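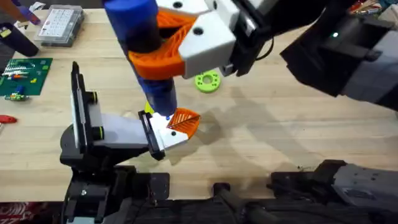 双臂在木质工作台上作业，上方机械臂的橙色镂空手指夹持蓝色圆柱形物件。

机器能否承担家务与车间杂务——访Arby项目负责人邵德明、工程师傅涵宇

发布日期：2019年10月28日
栏目：研究访谈

Arby项目自今年2月立项以来，围绕双臂机械手在家庭与小型车间中的实际用途开展评估。项目的合作单位有两家，一家是从事小型零件装配的Rulska车间，另一家是提供居家照护服务的Savolainen公司。日前，本栏目就机器目前能够完成哪些杂务、距离日常使用还有多远等问题，访问了项目负责人邵德明和负责操作与测试的工程师傅涵宇。以下内容根据访谈录音整理，经两位受访者审阅。

邵德明首先对项目的范围作了说明。他表示，Arby项目不研制新的机械臂，也不以发布产品为目的，其任务是对现有的低成本机械臂进行长时间的使用，并如实记录使用结果。“外界对这一领域的了解大多来自演示视频，”他说，“一段视频往往只有一两分钟，动作经过挑选，物品的摆放也经过安排。合作单位向我们提出的问题很具体：下班以后，工作台能不能交给机器收拾；老人午饭用过的碗和杯子，能不能由机器送到水槽边。对于这类问题，演示视频无法作答。”

谈到评估任务如何选定，邵德明介绍，项目组先请两家合作单位各自列出日常工作中最耗费时间的杂务，再从中选出六项作为固定任务，分别是：将散落的小零件归入分格盒，把工具放回指定位置，两臂之间传递长条形物件，把杯碗从桌面移到托盘，折叠毛巾，以及擦拭桌面。前三项来自Rulska车间，后三项来自Savolainen公司。每一项任务都规定了起始条件和完成标准，由操作人员以外的同事判定是否完成。

傅涵宇认为，在六项任务中，两臂传递最能反映机器的真实水平。“人把一支笔从右手换到左手，完全不需要思考。机器要完成同样的动作，一只手必须稳定地握住，另一只手必须从合适的角度接近，接住以后，前一只手才能松开。松早了，物件会掉落；松晚了，两只手会互相拉扯，轻则物件偏转，重则关节报警停机。”她说，项目组在传递任务上花费的时间超过其余任务，目前对于直径适中、表面不滑的圆柱形物件，成绩已较为稳定；换成扁平物件或者软质物件，成绩便明显下降。

她对成绩的统计方式也作了解释。每项任务在一轮测试中连续执行300次，中途不更换物件，也不重新校准。“做十次成功九次，听起来不错，放到车间里却意味着每隔一会儿就要有人过来弯腰捡东西。所以我们更关心连续运行中需要人工介入的次数，单次成功率只作参考。”据她介绍，传递圆柱形物件一项在最近一轮测试中需要人工介入15次，与最初几轮相比减少较多，但仍未达到Rulska车间提出的要求。

手指的选择是访谈中谈论较多的话题。傅涵宇表示，项目组先后试用过刚性金属夹爪、包覆橡胶的平板夹爪和可以变形的打印手指，目前的测试以后者为主。“可变形的手指有一个好处，接触物件以后会顺着物件的外形弯过去，位置偏差几毫米也夹得住。对于低成本机械臂来说，这一点很重要，因为它们的关节本身就有间隙，定位不可能十分精确。”她同时指出，这类手指也有明显的短处。夹持较重的物件时，手指会逐渐下垂；夹取薄垫片一类的零件时，指尖不够锐利，常常从零件上滑过去。此外，打印件属于消耗品，连续使用一段时间以后，镂空部分的薄壁会出现裂纹，需要整件更换。

邵德明补充说，项目组曾委托Stososik公司对几种手指结构作过疲劳测试，结果对后续设计有一定帮助，但测试台上的受力情况与实际作业相差较大，不能直接用来推算更换周期。“车间里的磨损很不规则。有的手指在边缘磨掉一块，有的整体完好，却在根部断开。我们现在的做法比较朴素，每天开机前用手检查一遍，发现问题就换。”
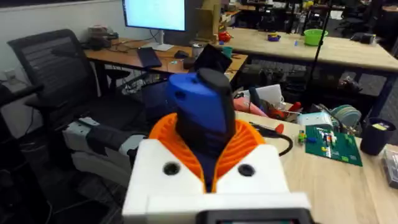
关于测试环境，傅涵宇说，项目组有意不对桌面作过多清理。早期的测试在空桌面上进行，背景统一，光线固定，成绩很好。后来把零件盒、工具、杯子和各类小物件放回桌上，成绩随即下降，有些任务几乎要从头做起。“相机看到的东西多了，机器就容易分心。它会把旁边一件颜色相近的东西当成目标，或者在移动途中碰到线缆。可是合作单位的桌面就是这样，家里的桌面也是这样。在整齐的桌面上取得的成绩，对他们没有参考意义。”

她谈到，线缆是长期以来被低估的问题。腕部相机和夹爪都需要供电和传输信号，线缆随着手臂转动，容易挂住桌面上的物品，也容易在反复弯折以后接触不良。项目组的停机记录中，与线缆和接头有关的占了相当一部分，多于算法判断失误造成的停机。“写论文的时候，这类事情通常一笔带过。到了现场，合作单位最先问的往往就是，机器停了谁来修，要停多久。”

在家务方面，两位受访者的态度更为谨慎。邵德明表示，把杯碗从桌面移到托盘，在杯碗为空、位置不紧贴桌边的条件下，机器已经可以完成，但速度远低于人。一名照护人员收走一套餐具只需要几秒钟，机器完成同样的工作需要数分钟。“速度慢在某些场合是可以接受的。夜里没有人使用餐桌，机器用一个小时慢慢收拾，并不妨碍谁。但是如果杯子里还有水，情况就完全不同。目前我们不允许机器在无人看护的条件下移动盛有液体的容器，这一条写进了与Savolainen公司的协议。”

折叠毛巾一项的进展最为缓慢。傅涵宇介绍，毛巾没有固定的形状，每一次抓取都会改变它的样子，机器需要在每一步之后重新判断边和角的位置。项目组目前只能处理事先摊平的方形毛巾，对于刚从洗衣篮中取出、揉成一团的毛巾，尚无可靠的办法。擦拭桌面则介于两者之间，大面积的平整桌面可以擦到，桌上物品周围的边角仍需人工完成。她坦言，Savolainen公司的照护人员试用后给出的意见是，擦一遍再补一遍，并没有省下时间。

被问及车间的情况是否更为乐观时，邵德明表示基本同意，但有附加条件。他说，Rulska车间的零件种类有限，工作台的位置固定，操作人员也愿意按照机器的习惯调整物料的摆放，这些条件在家庭中很难具备。以零件归格为例，车间方面把几种外形过于接近的零件换成了不同颜色，机器的判断错误因此大为减少。“有人认为这是降低难度，算不得机器的本领。我的看法是，车间历来就是这样运作的。引进一台新的钻床，也要重新安排工位。只要改动不大，工人能够接受，就是合理的办法。”

他同时提醒，对于节省人力的预期应当保守。按照项目组的记录，一台双臂设备在Rulska车间累计运行2,000小时，其间始终有一名工作人员负责看护，有时还要兼顾物料补充和手指更换。“如果只计算机器做了多少活，数字很好看。把看护的时间一并算进去，现阶段基本是持平。我们把这一结论如实告知了车间，车间决定继续合作，主要是考虑到夜间时段以及今后的改进余地。”

对于操作人员的培训，傅涵宇提出了几点具体建议。她认为，最有效的教学方式是由操作人员亲自牵引手臂，把一项任务从头到尾做几遍，再看机器如何重复。车间的老师傅对工具和零件的手感非常熟悉，往往第一次牵引就能给出很好的动作，只是速度偏快，机器跟随时会产生抖动。她要求参加培训的人员放慢动作，在接触物件之前稍作停顿，松开之后先抬高再移开。照护人员的情况有所不同，她们更习惯用双手同时做事，对两臂协调的任务上手较快，对单臂任务反而觉得别扭。

安全问题也在访谈中有所涉及。邵德明介绍，项目所用机械臂的功率较小，碰到人手一般不会造成严重伤害，但夹爪闭合时仍有夹伤手指的可能。项目组规定，手臂通电期间，任何人不得把手伸入两臂之间整理物品，确需整理时应先暂停。规定执行之初，时常有人图方便直接伸手，后来在工作台边沿加装了暂停按钮，情况有了改善。在家庭环境中，他认为还需要考虑儿童和宠物，现有的办法远远不够，项目组暂不安排进入有儿童的住户开展测试。

谈及下一阶段的安排，邵德明表示，项目组将保留现有六项任务，不急于扩充，优先减少人工介入的次数，并对夜间运行的条件作出书面规定。与Rulska车间的合作将增加一种带螺纹的长条形零件，与Savolainen公司的合作将集中于餐后收拾，折叠毛巾暂由实验室内部继续研究。傅涵宇则希望尽快解决线缆的固定方式，她正在试验把线缆收进手臂外侧的软管，初步看来挂碰有所减少，但软管较硬，腕部转到极限位置时会产生阻力。

访谈最后，记者请两位受访者就“机器现在能不能做家务”给出一个简短的答复。邵德明说：“能做其中几件，做得慢，旁边要有人。”傅涵宇表示同意，并补充说，她自己家中的碗目前仍由她本人清洗。

项目阶段报告将在完成内部审核后向合作单位提供，其他单位如需查阅，可与项目办公室联系。

（本文由研究访谈栏目整理，转载请注明出处。）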